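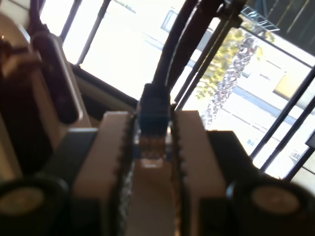
Noemí Cárdenas wrote to me in January that I had the wrong Bellamy altogether, and that my great-great-grandfather never set foot in Detley. She may be right. I am less sure of her proof, a family tree with 2322 people in it and not one parish register cited for our branch.

What I do have is a burial entry at Detley, page 114, for a Thomas Bellamy, carter, no age given. Every tree online says he is the Thomas who sailed on the Drivard with a wife and 2 sons. Every tree online also copied that from the same place. The passenger list I looked at has a T. Bellamy, single, laborer. Somebody married him off later and I would like to know who.

Then there's the story about the gold watch, which my aunt swore by. Carters did not as a rule own gold watches.
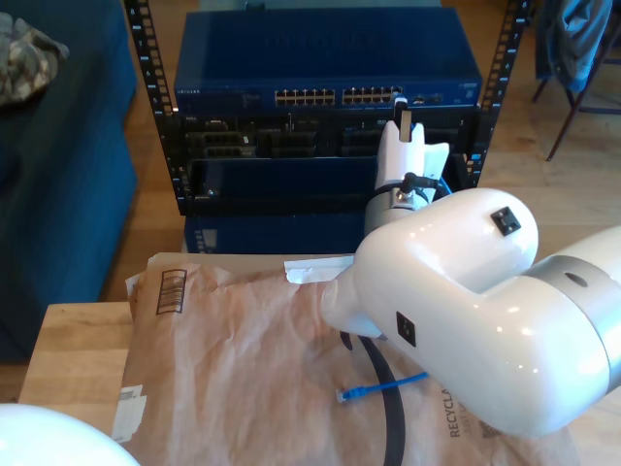
Eduardo Abreu commented under my last post that clerks got marital status wrong all the time, and that I shouldn't hang a whole argument on one word. Fine, but then the people who hang a wife and children on no word at all should be held to the same rule. I've ordered the land file, number 198, and until it comes Thomas stays in pencil.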